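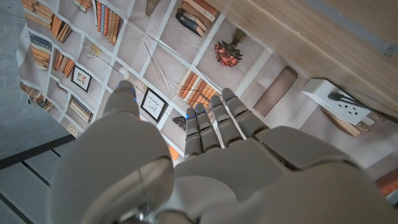

Claims about printed bookshelf backdrops usually start from the same idea: a wall of books makes whatever stands before it look more learned, and a picture of a wall of books does the same job for less money. We have found very little that supports the second half of that sentence, and less than we expected for the first. Part of the trouble is that "bookshelf backdrop" covers very different prints, and the papers that use one seldom say which. The print in Figure 3 is of the kind we call mixed. White compartments are set on light beige, with some books laid flat in brown and tan stacks and others standing in a tight row of red, blue, tan and cream. Two black-framed pictures hang with the shelves, and they are part of the print too. A reader given only the words "in front of a bookshelf" would have no way to tell this from a dark wall of matching leather volumes, and there is no good reason to think the two would be read alike.

Figure 3. A mixed-type shelf backdrop, with flat stacks, upright rows and printed picture frames.

4.2 What the print shows and what raters say it shows

We gathered 80 shelf prints from the sales pages of Prevton, Dokstead and one smaller seller that has since closed. Each was sorted by hand into one of three types. Full prints show books filling nearly every space. Mixed prints leave gaps and break up the books with frames, plants, jars or boxes. Sparse prints are mostly shelf. Two of us did the sorting separately and then argued over the leftovers, most of which lay between mixed and sparse. We don't think the line between those two is a firm one, and a third sorter might well have drawn it elsewhere.

The prints were then shown to 142 raters, who were asked first to write down anything they noticed and only afterward to score the room for warmth, order and seriousness. We put the open question first on purpose. Baloch, the study most often cited in favor of the shelf effect, asked for scores alone, and its raters had the word "educated" put in front of them before they had said anything of their own. It is hard to see how a person handed that word and a picture of books could fail to join the two.

The open question produced 761 separate remarks. Very few were about learning, study or intelligence. The largest group was about tidiness, and the next about color. Raters said that a print was "calm," "busy," "like a furniture store," "like a dentist who reads." Several remarks on the full prints used the word "heavy." Where books were mentioned as books, the rater was most often complaining that the titles could not be read. This last point deserves more attention than it has had. A real shelf can be read. A visitor can lean in and find out what the owner keeps, and the opinion that follows depends on what is found there. A print in which the spines are plain blocks of color offers the outline of a collection with the contents taken out. If shelves speak for their owners by way of particular books, as the older work on living rooms supposed, then the print ought to say nearly nothing.

Supporters of the effect have an answer ready. They hold that the outline is enough, and that people see "books" at a glance and stop there. Nindel puts this most strongly and treats short viewing times as proof. But short viewing times show only that raters did not look for long. They do not show what was taken in. Our own raters, with no limit on time, wrote about beige walls and crowded corners. We would want to see the same open question asked after a short look before granting that the glance holds anything more bookish than the long look did.

4.3 Flat stacks and upright rows

One feature did seem to matter, though we state this with some care. Prints in which some of the books lie flat were scored as warmer than prints in which every book stands. The difference appeared in both the mixed and the full types. It is tempting to say that a flat stack looks used, as though someone took the books down and did not put them back properly. We were tempted, and an early draft of this section said so.

Aino Savolainen, who read that draft, objected that nothing in the scores pointed to use. She was right. The prints with flat stacks also tended to have lighter walls, softer colors and picture frames, and any of these could make a room seem warm. Once the light-walled prints were compared only with one another, the difference shrank a good deal and did not keep the same direction for every seller. We leave it in the table for the sake of those who may want to test it with prints made for the purpose, where one thing can be changed at a time. Catalog prints cannot settle it. They come as the designer left them, with the brown books, the pale wall and the frames all in one piece.

Orderly color raised a similar problem. Some prints group spines by shade, a blue run next to an orange-brown one, and we had expected raters to find this false. A few did, and said so at length. Most passed over it. We had read a good many essays by people who dislike shelves arranged by color and had, without noticing, taken the essays for evidence.

4.4 Pictures of pictures

Printed frames turned out to be the least studied part of these backdrops and, to our minds, the oddest. A frame is hung to be looked at. In the prints we gathered, what it holds is nearly always faint: a light sketch, a pale drawing with a wide white border, a leaf. The designer appears to want the fact of a picture on the wall and no particular picture. Raters treated the frames accordingly. Remarks on them were about where they hung, whether they were level with the shelf beside them, and whether the black was too strong for the wall. What was drawn inside went almost without comment.

This may be the clearest case of what the prints do in general. They supply the places where a household's choices would go, and leave the choices out. Whether a viewer fills the places in, or simply takes the whole for wallpaper, is a question the scoring method cannot answer, our own scores included. A rater who marks "seriousness" at five out of seven may be picturing a professor or may be tired and clicking near the middle.

4.5 Hanging, folds and slant

Published tests nearly always use the seller's flat artwork, as we did, and here our results share a weakness with the ones we are criticizing. Nobody meets these backdrops as flat artwork. They are met as cloth. Cloth folds, and where a fold crosses a shelf the straight line of the shelf gives it away. A plain gray sheet can carry a crease with little harm, but a grid of compartments is about the worst design for hiding one. The viewer may also stand or sit at an angle, so that shelves meant to look level run on a slant.

We can say nothing firm about how far this changes the scores. A small trial in June, with a Dokstead print hung once smooth and once as it came out of the bag, gave remarks that were mainly about ironing. It would be a mistake to build much on it. Still, if the effect claimed by Baloch depends on a viewer briefly taking the print for a real shelf, then the first crease should weaken it badly, and if it does not depend on that, those who argue for it owe an account of what it does depend on. We have not found one in the work reviewed here.

For the present we would ask something modest of anyone reporting results obtained in front of a printed shelf. Name the type of print. Say whether books lie flat, whether there are frames, and what color the wall is. Say how the cloth was hung. The scores in Table 2 are given by type for this reason, and the sorting notes, including the cases on which we disagreed, are in the appendix.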